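Section 2: Setting Up and Calibrating the Ultunora Bench Scale

Last updated: 2 October 2018
Prepared by Shewit Gebru. Reviewed by Raelene Whitelaw, Plekgate Instruments

This section applies to the Ultunora bench scale with the standard weighing pan. Owners of the Allia counting model should read the supplement packed with that unit before proceeding. The scale must be set up and calibrated before it is used for the first time, and again whenever it is moved to another room.

2.1 Choosing a location

The scale must stand on a firm, flat surface. Folding tables, shelves and carts are not suitable. Keep the scale away from open windows, heating vents, fans and direct sunlight. Do not place it on the same surface as a printer, mixer or other equipment that causes vibration.

CAUTION: Do not lift or carry the scale by its weighing pan. Doing so may damage the load cell, and damage of this kind is not covered by the warranty.

2.2 Leveling

1. Place the scale in its final position with the display facing the operator.
2. Remove the pan and set it aside.
3. Find the bubble level at the rear left corner of the housing.
4. Turn the front feet to raise or lower the scale until the bubble rests inside the ring.
5. Tighten the lock nut on each foot by hand. Do not use a wrench.
6. Replace the pan and press lightly at each corner. If the scale rocks, repeat steps 4 and 5.

2.3 Power and warm-up

1. Connect the supplied adapter to the scale first and then to the wall outlet.
2. Press and hold ON until the display lights.
3. Leave the scale switched on with nothing on the pan for 15 minutes.

Note: If the scale has been stored in an unheated area, allow it to stand in the room overnight before connecting the adapter. Moisture inside the housing can cause the reading to drift.

2.4 Calibration

A 1000 g calibration weight is required. The weight is sold separately and may be ordered from Plekgate or from any Ejigu dealer. Handle it with the cloth provided, as fingerprints will change its mass over time.

1. With the pan empty, press ZERO and wait for the stable mark to appear.
2. Press and hold CAL until the display shows "CAL 0".
3. Press CAL once. The display will show the weight required.
4. Set the calibration weight gently at the center of the pan and remove your hand.
5. Wait until the display shows "PASS", then remove the weight.
6. Press ZERO. The scale is ready for use.

If "FAIL" is displayed, check the level and repeat the procedure from step 1. If the second attempt also fails, switch the scale off and contact the service department. Do not open the housing.

CAUTION: Do not disconnect the adapter during calibration. The stored values may be lost.

2.5 Routine checks

Weigh the calibration weight at the start of each working week and write the reading in the log at the back of this manual. A reading that differs by more than 2 g indicates that calibration should be repeated. Scales used for trade must also be inspected as local law requires. In facilities that follow the yearly service plan, this inspection is normally carried out in March.

Wipe the pan and the surface beneath the scale with a soft, damp cloth. Do not use bleach or scouring powder.
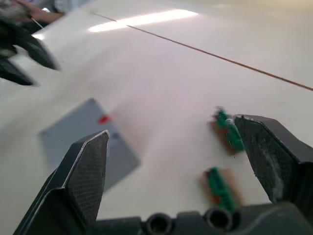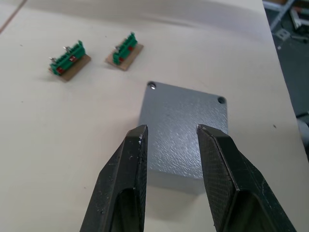 Does the scale need to be calibrated again after a power failure?

Calibration values are kept in memory when power is lost, so a new calibration is not normally needed. Allow the full warm-up period, press ZERO and check the reading with the calibration weight. If the power has been off for more than 48 hours, carry out the complete procedure in 2.4 before the scale is returned to use.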